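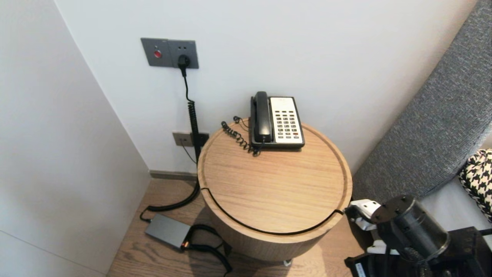
Brukow Supper Club — minutes of the August meeting
Held in the upstairs room, Monday, 7 pm

1. Minutes of the last meeting

Agreed as a fair record, apart from the line saying the leek tart had been "enjoyed by all". Two members had not enjoyed it and wished this to be written down. Changed to "eaten".

2. Matters arising

The large casserole lid has still not come back. The member who had it in spring believes it was returned. The cupboard suggests otherwise. Left open.

The request to move the start time to half past six was raised again and again did not pass. Those who want it are welcome to arrive at half past six and peel.

3. The budget supper

The club had set itself the task of a hot supper for 38 at a low price, using things members would normally have in the house. The cook for the evening reported back.

Dishes were a potato and onion bake, a lentil pie with a mashed swede top, and a bread pudding made from crusts saved in members' freezers. All of the potato bake went. Most of the lentil pie went. A good deal of the bread pudding went home in foil, and the meeting was not sure this counts as being popular.

It was asked whether the supper was truly cheap, given that the cheese, the butter and both trays of eggs had been brought from home and did not appear in the costs. The cook said that was what "things in the house" meant. The Chair said that eggs in the house had still been bought at some point by somebody. After some talk it was agreed that next time everything is written down at shop price, including what is given, and that until then the club should stop telling people it fed them for next to nothing.

The swede top was criticised as watery. The cook accepted this and said the swede should have gone back in the dry pan over a low heat for a few minutes before mashing, with the butter added last. A member suggested half swede and half carrot. Another said that would only be watery and orange. To be tried at home by both before anyone cooks it for the whole club again.

4. The Flumance slow cooker

The club has been offered a Flumance slow cooker at a reduced price by Cuvalel, the kitchen shop. The leaflet was passed round. It promises "dinner that makes itself", which the meeting took with some salt, as the recipe on the back begins with browning the meat, softening three onions and making a stock.

Points for: it would free up the oven on supper nights, and beans could be left in it through the afternoon. On beans, the member who keeps the store cupboard asked that it be minuted that dried red kidney beans must be soaked, drained and boiled hard for ten minutes in fresh water before they go anywhere near a slow cooker. The leaflet does not mention this. Several people had not known it.

Points against: the pot would feed eight at best, and we are never eight. The shop's claim that it "serves a crowd" was put down to the shop not having met one. There is also the question of where it would live. The bottom shelf was proposed, and it was pointed out that the bottom shelf is where the fish kettle lives, used once.

A vote was taken on buying it. Not carried. It was agreed to borrow a member's own slow cooker for one supper and see whether anyone missed it afterwards.

5. Recipe booklet

The draft is now with us. It has been through two pairs of hands and the following problems remain.

— The fish pie does not say when to put the fish in.
— "A cup" is used in four recipes and seems to mean a teacup in at least one of them. Everything to be changed to grams and millilitres.
— The Karppinen rye loaf, copied from the back of the Karppinen flour bag, cannot go in as it stands, being somebody else's recipe. The member who bakes it says she has changed it a great deal. Asked how, she said she leaves out the caraway. The meeting did not feel this was a great deal. She will either work up her own loaf or the page will go to the plum crumble.
— Cooking times for the beef stew are given as "until done".

There was a proposal to print 2,000 copies, on the grounds that the price for each one drops sharply. The Chair asked who was going to buy them. The last booklet sold 284, a fair number of those to ourselves. If the same were to happen again we would have the rest sitting in boxes under the stairs, and by the Chair's sum that is 1,716 booklets with a fish pie in them that does not work. The proposal was withdrawn. Prices for a much smaller run to be brought to the next meeting.

It was suggested that every recipe be cooked once by a person who did not write it. This was thought sensible and met with very few offers. Names were taken for the soups and the crumble. The stew and fish pie are still free.

6. Next supper

Theme put forward: "one pot". Accepted, with the warning that last time this was tried there were five pots. Rice on the side is a second pot. Custard is a pot.

Main dish to be chicken, barley and leek, with a mushroom version for those who want it (a second pot, allowed). Barley to be rinsed first and the leeks washed properly, slit down the middle, after the grit last winter.

7. Any other business

A member has read that adding vinegar to the water makes boiled eggs easier to peel. Another has always done so and has always had trouble peeling them. No position taken.

Tea towels: please take one home and wash it. Taking one home is going well.

Meeting closed at ten to nine. Next meeting same day and time next month, bring a plate.

Brukow Supper Club — contact us by the form or leave a note at the door | © Brukow Supper Club | Back to top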